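Wekholm Cloth Repair Tape, 2 inch, black

Item group: Tapes and Adhesives / Cloth Tapes
Sold by: Cheema Household and Workshop Supply
Price: see the table at the end of the page. Free delivery on orders of 149 dollars and more.

The Wekholm is a cloth tape for repairs at home, in the garage and on the camping trip. It has three layers: a polyethylene film on top, a cotton and polyester cloth in the middle and a natural rubber adhesive on the back. We have kept it in our store for six years and it is the tape which our customers buy again most often. We sell it in black, gray and dark green. This page is for the black one, but the data is the same for the other colors.

What it is good for

Customers use this tape for garden hoses with a small leak, for handles of tools, for the corners of storage boxes, for covers of boats and trailers, for book spines and for holding cables on the floor during an event. It sticks well to metal, glass, hard plastic, painted wood and most fabrics. It sticks less well to silicone, to polyethylene bags and to any surface which has wax or oil on it. On brick and raw concrete it will hold for some days only, and for this we recommend the Usero Rough Surface tape, which has a thicker layer of adhesive.

Please do not use it for electrical insulation. It is not made for this and it is not tested for this. We have electrical tape in another group of the store.

Tearing and cutting

The cloth is woven so that the tape tears by hand straight across the width. You hold the edge with both thumbs close together and pull one hand to you and the other away from you. If you pull slowly, the tear can go a little to the side and some threads will hang out. A fast pull gives a cleaner edge. For work where the edge will be seen, please use scissors. The adhesive will collect on the blades after some time and you can take it off with a little cooking oil on a paper towel.

How to put it on

Clean the surface and let it dry completely. Most of the complaints we receive about weak hold come from dust or from water that was still on the part. Room temperature is best, both for the tape and for the part. Under 50 F the adhesive becomes stiff and it needs much longer time to take hold.

On a round object, start with a short piece pressed down flat, then turn the object and let the tape follow. Do not stretch it. A stretched tape wants to go back to its first length and after one or two days the end will come up. Let the end go over the start by one inch at least. Then rub everything with a cloth or with the back of a spoon, from the middle to the outside.

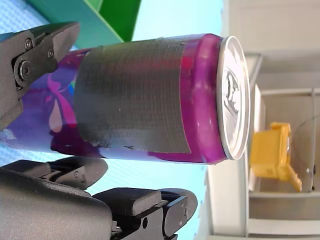
The adhesive gets its full strength after 24 hours. You can use the part before this time, but do not pull on the tape and do not wash it.

If you made a fold during the work, you can lift the tape and lay it again in the first minute. Later it is better to cut the fold open with a knife and put a second short piece over it.

Taking it off

Pull slowly and flat, back over itself. Warm air from a hair dryer helps much. On painted walls and on varnished furniture please try first in a place that is not seen. After long time in the sun the top film can separate from the cloth, and then the rest must be taken off with an adhesive remover. The Jinutside Citrus Remover (small bottle, in the same group) works well and does not have a strong smell.

Technical data

Width: 2 inches
Length: 30 yards
Thickness: 11 mil
Top layer: polyethylene, matte black
Cloth: cotton and polyester
Adhesive: natural rubber
Temperature in use: 14 F to 158 F
Core: cardboard, 3 inches
Rolls in a carton: 24

Storage

Keep the rolls lying on the flat side, in a dry place and away from the heater. If they stand on the round side in a hot car the adhesive comes out at the edges and collects dust. A closed roll is good for two years. Older rolls can usually still be used, but the first turn will be harder to take off and you may throw this part away.

What customers wrote

"Used it on the handle of my snow shovel in winter and it is still on. The black became a bit gray from the sun. I would like a wider version." Zachary Sandhu

"Good tape for the price. Tears easy. One star less because the roll came without the small paper tab and I needed long time to find the start." Nuanchan Yensuk

To the second comment: the paper tab was missing on one delivery in March. We spoke with the factory and all rolls that we send now have the tab again. A wider version of 3 inches is planned, but we do not have a date for it.

Questions we get often

Is the tape waterproof?
The top film does not let water through. At the edges water can go in with time. For rain and splashes it is fine, for use under water it is not.

Can I paint over it?
Spray paint holds, wall paint comes off when it dries.

Can I write on it?
Yes, on the gray one with a normal permanent marker. On the black you need a white paint marker.

Do you cut narrow rolls?
From 400 rolls we can have them cut to 1 inch. Delivery is then five weeks. Please write to us before you order.

Prices

1 roll: $8.90
6 rolls: $49.80
1 carton (24 rolls): $186.00
For schools, theaters and companies which need more than 2000 rolls in a year we make a separate offer.

Also in this group: Usero Rough Surface, Jinutside Citrus Remover, Wekholm Clear Repair Tape, Wekholm Dispenser for 2 inch rolls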